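The rulebook and the real house

13 Jul 2021

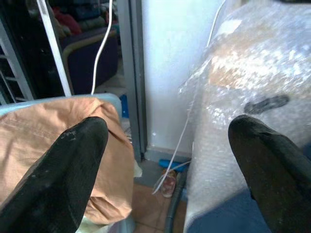 I have spent a good part of this year writing house rules for robot arms, which means I now have opinions about extension cords. Strong ones. At Gerby we started in January with a safety sheet borrowed from the Dedgate trials, and it was a fine sheet for a lab with painted lines on the floor. It had 40 rules. Number one was "Clear the work area." Whoever wrote that had never met a storage room.

So we cut it to 15. The survivors are dull, and I'm fond of them.

Cables come first. Any cord on the floor gets taped down, lifted or moved before the arm is powered, and that goes for hoses as well. "I'll remember it's there" does not count as a cable management system – I have said it myself, twice, to a cord I then stepped on.

Next is the matter of soft stuff. Fabric has no proper edges, it hides whatever is under it, and it will happily come along for the ride when you wanted something else. Our rule says one item of cloth at a time, low speed, and stop if anything hard turns up in the fold. Plastic wrap gets its own line. It shines, it fools depth sensors, and a loose flap of it can catch on a fingertip. If the thing inside is fragile, a person moves it. I lost a long argument over that one and have come around.

Then leaning things. Poles, ladders, boards: lay them flat or tie them up. The Toft checklist gives this half a page and a diagram. Ours says "If it leans, it falls," and people seem to read it.

The rule that gets me the most complaints is the fingertip check. Look at both fingers every 500 grasps, wipe them, write down any new scuffs. Asent, our logging tool, puts up a reminder, and you can dismiss it with one click. I know this because the log shows one run of 334 grasps with three dismissals in it, all under my login.

Next month I want to redo the section on doorways. At the moment it reads "Be careful in doorways," and I wrote it at lunch.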